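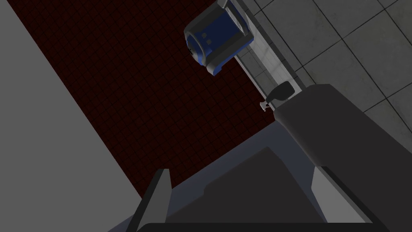 4.2 Simulation-first costing of the wrist camera and gripper package

Figure 3. Wrist-level renders from the simulated kitchen used in the costing exercise. Both include parts of the gripper and an arm link.

The capital request for the Prellmont kitchen cell was prepared before any hardware was ordered. Two gripper packages were under consideration, one quoted by Plomus and one by Rolleck, and the main difference in price came from the wrist camera and its mount. Each package was therefore modelled in a rendered kitchen, and the views from the wrist were reviewed against the task list before the quotes were compared.

The review covered 1,011 rendered views. A view was classed as usable if the target object could be labelled by a person without reference to neighbouring views. Views in which the gripper or arm link hid the target were set aside and charged against the package as lost labelling time. Steep upward and downward wrist angles were kept in the set, as the arm will pass through them in normal operation and a second fixed camera would have to cover whatever the wrist camera misses.
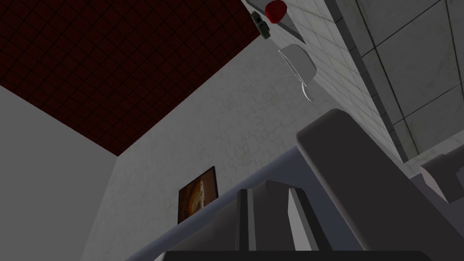 The second camera was entered as a separate line at $2,000, including the bracket and cabling but excluding installation labour. Under the Espinoza method the line is carried at full value until a package shows that it can be dropped. Neither did. The Rolleck package left 67 views unusable, all of them at the end of the wrist range, and the line was retained in both budgets.

Spare finger pads were costed by the set — two sets per arm in the first year — and grouped with consumables. Licence fees for the simulator were treated as an operating expense and are excluded from Table 2. Quotes were refreshed in September, after which the only change was a higher freight charge on the Plomus unit.

Correspondence: Iraís Sandoval, Prellmont | Copyright the authors | Back to top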